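**Vudton Grain opens second drying line ahead of wheat harvest**

Vudton Grain, the farmer-owned storage business, will open a second drying line at its Polside site in June, in time for the first loads of winter barley and wheat.

The line adds 3,720 tons of drained-floor storage and a continuous-flow dryer next to the existing intake pit. Members voted for the work last fall after two wet harvests in a row left trucks waiting at the gate, in a few cases overnight.

"We had people with ripe wheat standing in the field and nowhere to take it," said Elisa Benedetti, general manager at Vudton Grain. "A combine costs the same whether it's moving or parked. The new line should let us keep the intake open through a bad week."

Intake hours during harvest will run from 6 a.m. to 10 p.m. Members can book a slot by phone or through the office, and loads without a booking will be taken when there is room. Wheat will be accepted at up to 22 percent moisture. Anything wetter needs a call first.

Drying charges for members stay at last year's rate. Non-members may use the site once the main rush is over - the office will post a start date at the weighbridge.

The dryer was supplied by Skerix and installed by Russo, a local contractor that also laid the new concrete apron. Guido Rinaldi, who ran the job for Russo, said the ground was the hardest part. "We lost most of February to rain. The pad went down late, but the steelwork caught up."

Seven farms that tested the line with leftover feed barley this spring put 2,218 tons through it between them. Concetta Colombo, who grows wheat and oilseed rape north of Polside, was one of the seven. "It dried evenly and I got my samples back the same day," she said. "I'd like to see the tipping area a bit wider. With a long trailer you have to take it in two goes."

Vudton Grain said it will look at the tipping area over the winter.

Sampling and grading stay under Manuela Gentile, who has run the site's lab for nearly 7 years. Every load will be checked for moisture, bushel weight and protein before it is tipped, and drivers should stay in the cab until the light turns green.

Members are welcome to walk the site before harvest. Sturdy boots are needed, and dogs must stay in the vehicle.

**Contact:** Abena Kpodo, member services, Vudton Grain, Polside office
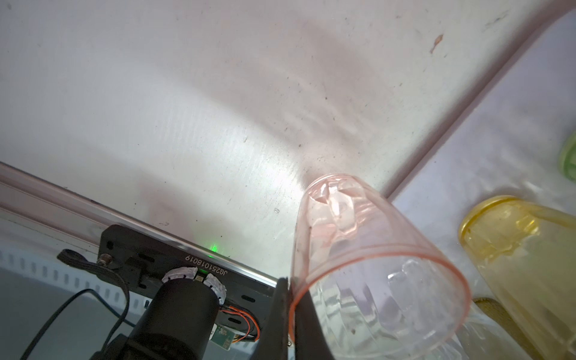

*Brushed surface with a raised rim along one side.*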